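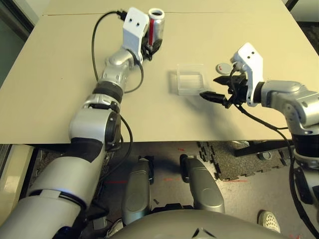
Latas, tampas e caixinhas

Olá a todos e bem-vindos à minha galeria de agosto. Eu guardo latas pequenas há muitos anos, e na minha casa em Hollis já são 500. O meu amigo Walter Quispe diz que é demais, mas foi ele quem me ofereceu as primeiras!

Nesta página mostro coisas muito simples: uma lata prateada com uma risca vermelha, uma tampa redonda cinzenta com uma marca vermelha em cima e uma caixinha de plástico transparente. Gosto muito desta combinação sobre o bege da mesa, porque o vermelho fica bem vivo.

A caixinha quase não se nota nas fotografias. Já experimentei com vidro e com plástico, e o transparente é sempre difícil.

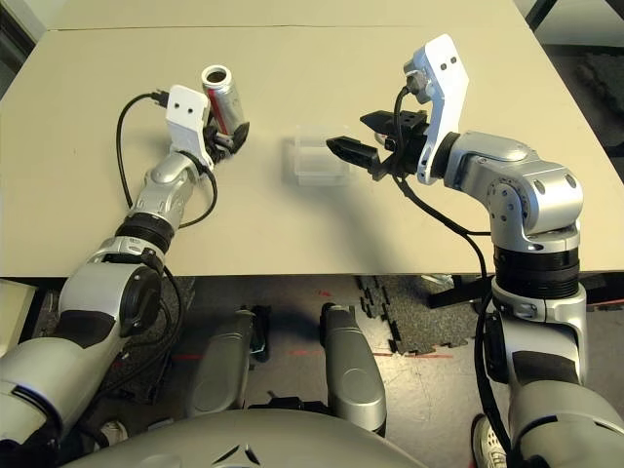
A lata inclinada, com a abertura para cima, e a caixa transparente no centro da mesa.

Para quem quer começar uma coleção: guardem as tampas junto com as latas. Eu perdi 40 tampas numa mudança e ainda hoje tenho pena. Se alguém tem latas para trocar, pode escrever-me.

Fereshteh Jafarzadeh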